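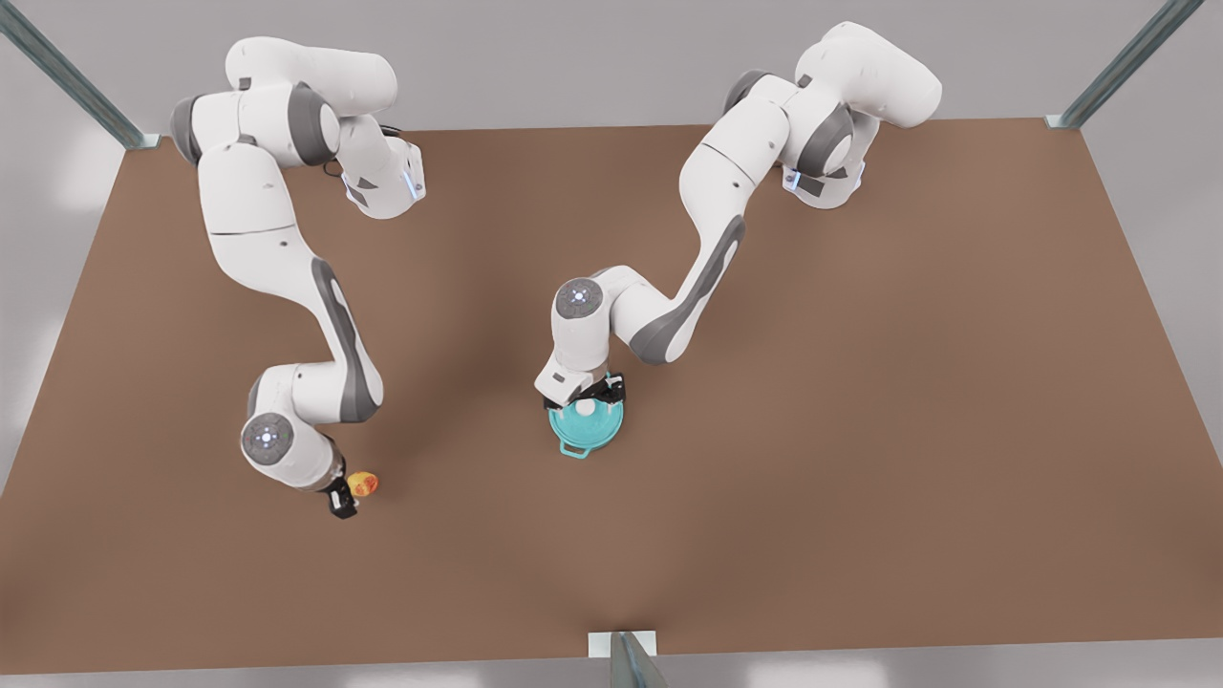 Two arms, one teal pot, one piece of what I am calling fruit. Simulator, evening of trial day 3.

December, and the Joltix trial has 10 days left in it. I know this because the software tells me every time I open it, in a yellow bar that can't be closed. The fee after that is 400 a month, and the yellow bar mentions that too.

Tonight was the kitchen pack, which is the part I wanted in the first place. You get a brown table, a pair of white arms and a menu of things to put between them. I went with the pot. The left arm has its gripper on the lid end of it and the right one is way over on the other side, busy with the orange and yellow thing. The catalog for the pack lists 13 objects and I have now met most of them. The pot is my favorite. It has a little white knob and a handle with a real loop in it, and it throws a soft shadow, so somebody over there cares about cookware.

I can't say the same for the manual. The chapter on two-arm tasks is four paragraphs long and one of them is a welcome. "Left" and "right" belong to the robot, so on my screen they're swapped, and I spent the better part of an hour sending polite commands to the wrong arm. It did everything I asked.

Compared it with Ornik over dinner (soup, eaten at the desk). Ornik is cheaper and loads faster, but its grippers sink into objects like spoons into pudding, and its tables are all the same hospital green. Bergeron wants a sales call before they'll show me anything, so Bergeron can wait until I'm feeling sociable.

Wrote to Joltix support in Brirnamitz asking if the trial can be paused over the holidays. Got an automatic reply thanking me for my interest in automation.

Tomorrow: try the same setup with the arms' jobs switched, and find out whether the export button does anything on the trial license. Also buy bread.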